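## 4. Recording examples with the hand-held grippers

This section is for the operator who wears the two grippers and for the assistant at the computer. It explains how to record examples of the task "soft bag" for the Kirnix learning set. Please read section 3 first if your grippers are not yet paired with the head camera.

The task is done in a normal office with other people at work. We want this, so do not ask colleagues to leave the room.

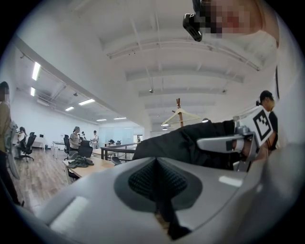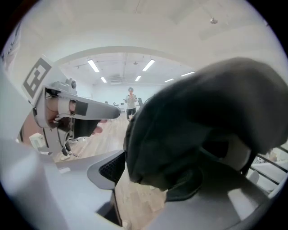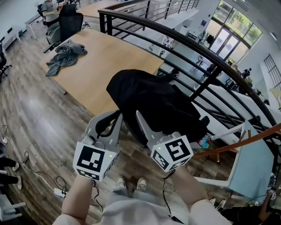
### 4.1 Before you start

1. Charge both grippers and the head camera. The battery must show at least 30 percent on each device.
2. Wipe the marker faces with a dry cloth. Do not use alcohol. It makes the black print gray at the corners, and then the tracking is lost more often.
3. Check the pads inside the fingers. If a pad is loose, or if the rubber has a cut, replace it now and not in the middle of a session.
4. Put on the head camera and tighten the strap until it does not move when you nod.
5. Take one gripper in each hand. Close and open the fingers fully, two times. The Usmont software uses this movement to find the zero position of the fingers.
6. Ask the assistant to check all the video streams on the computer. Every stream must be moving. A frozen stream still looks correct at first view, so please wave a gripper in front of each camera.

> **Note:** If you wear long sleeves, push them back from the wrist. A sleeve that falls over a marker has the same effect as a dirty marker.

### 4.2 Recording one example

1. Stand in your start position with the grippers open, in front of your chest.
2. Say "ready." The assistant starts the recording and answers "go."
3. Wait one breath. Then move to the bag.
4. Take the bag with one gripper first, and bring the second gripper when the first one holds well. On other days you may be asked for the opposite order. The order is written on the session sheet.
5. Do the action from the session sheet (lift, turn, hang, or put down).
6. Open both grippers and move them back until they do not touch the bag.
7. Say "done." The assistant stops the recording and gives the label.

Work with a calm speed, a little slower than you would do it with your own hands. If you go very slow, the system learns to be very slow too, and this is difficult to correct later.

**Caution:** Near a railing, hold the bag with at least one gripper at all times, and look down before you begin. Nobody may stand or walk directly under the place where you work. If the bag starts to slip, do not lean over the railing to catch it.

**Caution:** Keep floor cables out of your walking path. With the head camera on, you see less of the floor near your feet.

### 4.3 Labels

The assistant gives one of these labels after each recording:

| Label | Meaning |
|---|---|
| good | The action is complete and the bag is where the sheet says |
| recovered | The bag slipped or turned, but the operator corrected it |
| failed | The action is not complete |
| void | Technical problem, interruption, or wrong action |

Please keep the "recovered" examples. Many new operators want to delete them, but they are useful for training. Only "void" recordings are removed before the upload.

When a person walks between the operator and the bag, the label is "void." When a person walks in the background, the label does not change.

### 4.4 Changing the arrangement

Change the start position of the bag after every 4 recordings. You can turn it, fold the straps under, or move it to a different support. Do not make the bag nice and flat each time. A soft bag never has the same shape two times, and the examples should show this.

Write each change on the sheet with a few words, for example "straps left, on table." Long descriptions are not needed.

### 4.5 Lost tracking

If the computer shows error 566, a marker was hidden from the head camera too long. Do this:

1. Stop the movement, but keep your hold on the bag.
2. Turn both grippers so that the markers face you.
3. Wait for the green sign on the screen.
4. If the green sign does not come, put down the bag in a safe place and label the recording "void."
5. Restart the Orusano tracking service from the tray menu, and repeat step 5 of section 4.1.

Error 566 often comes when the operator crosses the arms. Try to change your standing position before you change anything in the settings.

### 4.6 End of the session

Open the grippers and put them on the charger with the fingers up. Copy the session folder to the Marchand drive and compare the number of files with the sheet. The memory cards may be erased only when the copy is checked by the assistant.

For cleaning of the pads and replacement of the fingers, see section 6.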